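Datasets / Household / Surfaces / Flendgate Whiteboard Notes

Search this collection... Go

# Flendgate Whiteboard Notes

Hi! So this is a small collection of notes on cleaning old white boards, and the marks that stay behind when the cleaning doesn't go the way you hoped. I started it because I kept wiping the same boards at Flendgate (that's our shared workshop, the one with the squeaky stairs) and kept forgetting which cloth I'd used and what it had done. I wrote it down on scraps of paper for a long while, then lost the scraps, then got annoyed enough to make a proper table.

It's 120 rows right now. Each row is one mark on one board and one attempt at getting it off. If I went back to the same mark a second time with something stronger, that's a new row with the same mark ID, so please don't count rows and think you're counting marks!

## What's in the folder

- `marks.csv` — the main table
- `boards.csv` — one line per board, 14 lines
- `cloths.md` — my rambling about cloths, more useful than it sounds
- `old/` — the first version, before I fixed the color names. Leave it alone unless you're curious

## Columns in marks.csv

| column | what I put there |
|---|---|
| mark_id | board letter plus a number, like C-7 |
| kind | streak, smudge, speck, ghost, dent, other |
| color | plain words, see below |
| spread | tight, patchy, all over |
| tried | water, soap, alcohol, eraser, or left alone |
| result | gone, fainter, same, worse |
| remarks | whatever I felt like saying |

"Ghost" means old writing you can still half read after it's been erased. I went back and forth on whether a ghost is just a kind of smudge, and in the end I kept it separate — people who look after boards seem to care about ghosts a lot more than about anything else. Fair enough, they're the ones that embarrass you in a meeting.

"Worse" is a real result and I use it more than I'd like. Mostly it means I took a small dark mark and turned it into a wide pale one.

## Color names

In the first version I had a dozen words for brown. Rust, tea, coffee, brick, you name it. It was fun to type and useless to sort, so now there are only black, blue, green, red, brown, reddish-brown, gray and yellowish. If I couldn't decide between two I took the duller one.

Brown and reddish-brown cause the most trouble. Marker stains I can usually place, they're black or blue or that horrible green. The brownish ones could be from nearly anything, so I don't have a "cause" column at all. I had one once! It was full of guesses, and after a few months I was treating my own guesses as facts, so out it went. If you know what made a mark on your own board, put it in remarks and say how you know.

## Marks that come in groups

This took me the longest to settle. When you get a stack of short streaks one over the other, all going the same way, is that one mark or a whole bunch? I say one. I log the stack as a single streak mark, spread "tight", and then any stray specks nearby get one shared row as "speck", spread "patchy". Faint streaks across the rest of the board go in `boards.csv` under general condition, because otherwise I'd be typing until December.
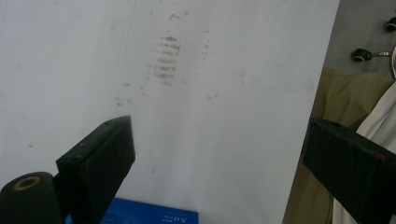
Sânziana Filip would rather have the specks in the same row as the streaks. Her point, as she put it in a long message to me, is that when you're standing there with a cloth in your hand you clean the whole patch in one go, so splitting it up in the table makes it look like two jobs when it's one. She also asked for a "where on the board" column, because the marks up high get skipped and the ones at elbow height get scrubbed every day.

She has a point on both! I've added `zone` (top, middle, bottom) for the newer rows, and it's blank in the older ones. The specks I'm keeping separate for now. In my rows they often give a different result from the streaks beside them, and if I merge them I lose that. Every speck row has a `near` field with the ID of its neighbor, so you can stitch the two back together if you're on team Sânziana.

## How I clean, more or less

Dry cloth first, always, and I write down what it did before I go any further. Then plain water on a soft cloth, then water with a drop of dish soap, then rubbing alcohol on a corner of the cloth. I give each step 3 passes in the same direction and let the board dry before judging it. A damp board lies to you. Everything looks gone while it's damp.

Go along the streaks if you want to keep them narrow. I went across them for ages, and you can see it in the early rows, lots of "fainter" with remarks like "but now it's huge".

I stay off scouring pads completely. There's one row where I tried one (B-2, sorry B) and the shine never came back in that spot, and now marker sticks there like paint.

Open a window for the alcohol, and try it somewhere out of the way first. Some older boards have a coating that goes cloudy.

## Boards

The boards are a mixed lot. A few came from the old Griltar office when it closed, a couple were already on the walls here, and the rest belong to Iordache next door, where they let me in with my bucket on slow afternoons. I note the finish as shiny or matte and the white as white, grayish or yellowish. Matte ones hold on to smudges much longer in my experience, and roughly half of my "same" results are on those.

If a board has a seam or a crease line down it, I note that too. Dirt likes to gather along a line like that, and a wet cloth can push it in further. Wipe down the line, wring the cloth out well, and don't soak it.

Lighting matters more than I expected. Look at a board straight on under an even light and you'll miss half the faint stuff. I now check each one from the side as well, and in `boards.csv` the column `side_look` says yes if I did. Older lines say no, and I'd trust their condition notes a bit less.

## Things that are wrong with it

- One person did nearly all the judging (me), and my idea of "fainter" has drifted. I was generous early on.
- Hardly any brand-new boards. It's all well-used stuff.
- Rows C-1 to C-9 were typed up from memory after I spilled tea on the notebook. They're flagged with `memory = yes`.
- The green marks are all from the same pack of markers, so please don't draw conclusions about green.
- No glass boards yet. Cesstead has two and I keep meaning to ask.

## Using it

Go ahead and use it for whatever you like, change it, print it, tape it up beside your board. If you add rows, keep my result words so things still sort, and put your initials in remarks. If you find a row that makes no sense, tell me the mark ID and I'll dig out the notebook page, tea stains and all.

Last tidied 7/12/25, when I added `zone` and fixed the spelling of "yellowish" in far too many places. Next I want to finish the side looks on the Iordache boards and redo the C rows properly.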